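Metal drawer cabinet as snack station: drawers won't stay shut

Forum: Home and Small Office > Storage and Furniture

irketti_fan
Posted in April, 7:40 pm

Hello all. I am new here and I hope this is the correct section. English is my second language, so please ask if something is not clear.

We have a small break room at work with a terrazzo floor and a row of black lower cabinets. Last month I bought a used metal drawer cabinet from the office sale at Delari, three drawers, no wheels. My plan was to use it for snacks, tea, paper napkins and the other small things which were always lying on the counter. The brand is Irketti, the model sticker is gone, but a colleague thinks it is from the 885 series.

The cabinet is strong and I like it very much. My problem is with the drawers. I push them in, they close, and after a while they come out again by a small distance. All three do it. The top one is the worst. They are not heavy, I have maybe two boxes of tea bags in the top one and napkins below.
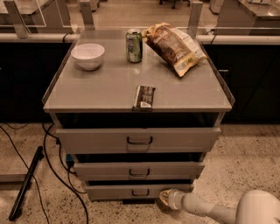
My question is what I should try first before I take everything apart. I already cleaned the rails with a dry cloth and it changed nothing. As you see, the top drawer sticks out the most and the other two are also a little open. I would prefer not to put a lock or a strap on it, people will be annoyed if they must open a strap for one tea bag.

Second question, less important: is it a good idea to keep food on the top, or should everything go inside?

morrow_lane
Posted 8:05 pm

Check the level first, before anything else. Terrazzo looks flat but the floor in a break room often slopes to a drain. If the cabinet leans forward even a little, metal drawers on ball bearings will roll out by themselves. Put a spirit level on the top, front to back. Then two thin shims under the front feet and see what happens overnight.

tustalero_owner
Posted 8:31 pm

I don't agree that it is the floor. I have a Tustalero with the same kind of drawers and it did this on a perfectly level floor. In my case the small plastic catches at the back of the rails were worn flat. When they are new, you feel a click at the end. Do you feel a click?

irketti_fan
Posted 8:50 pm

Thank you both. No, I don't feel any click. But I never used this cabinet when it was new, so I don't know if there should be one. I will bring a level tomorrow.

morrow_lane
Posted 9:02 pm

All three drawers doing it at the same time still says lean to me. Catches wear out where people pull the most. The bottom drawer in an office is usually full of old cables and gets opened twice a year.

tustalero_owner
Posted 9:10 pm

Mine were all gone, including the bottom one. Old plastic becomes hard and breaks, used or not used.

pantryperson
Posted 9:44 pm

About the second question. I would put the food inside. The bag of chips is already hanging over the right corner, and the snack bar is partly over the front edge. First person who walks past with a backpack will take it down. A raised lip is good for pens and coins but it does not stop a bag of chips.

Also I would keep the bowl up there and put the small bars in it. You already own the bowl and it is empty!

irketti_fan
Posted 10:02 pm

This is true about the bowl. I bought it for fruit, but then nobody brought fruit. I will use it for the bars.

greencan
Posted 10:15 pm

I see it differently. If you hide the snacks in a drawer, people forget them and you will find a bag from last year in the bottom. We had everything inside at my old job and I threw away so much food. Leave it on the top, but put a low tray there so things have a place. Cans are fine standing up at the back, like you have it.

pantryperson
Posted 10:22 pm

You can write on the drawer what is inside. A label costs nothing.

greencan
Posted 10:24 pm

People don't read labels. I have tested this with 400 people on one floor.

morrow_lane
Posted 10:40 pm

One more thing for the original poster. If you put many cans in the drawers, put them in the bottom one. A full top drawer in a light cabinet can make the whole thing tip when somebody pulls it out. Especially if more than one drawer is open.

irketti_fan
Posted the next day, 12:20 pm

So, I have used the level. The cabinet leans to the front, not much, the bubble is just touching the line. I put 2 pieces of hard cardboard under the front feet. Now the middle and the bottom drawer stay closed. The top one still comes out, a little slower than before.

I also pulled the top drawer out completely and looked at the rails. On the left side there is a small white plastic piece, and on the right side there is only the hole where it was. So I think you were both correct — it was the floor and also the catch.

tustalero_owner
Posted 12:48 pm

Good, that is the part. Search for "rail detent" and measure the hole before ordering. A shop called Estrella sold me a bag with 5 of them, and I only needed three. Replace the left one too, it is the same age.

morrow_lane
Posted 1:15 pm

Cardboard will get soft when somebody mops. Use plastic shims.

irketti_fan
Posted 1:30 pm

I will order the catches and buy plastic shims today. The chips are now in the middle drawer, the bars are in the bowl, and one colleague already asked me where the chips are.

greencan
Posted 1:33 pm

I rest my case.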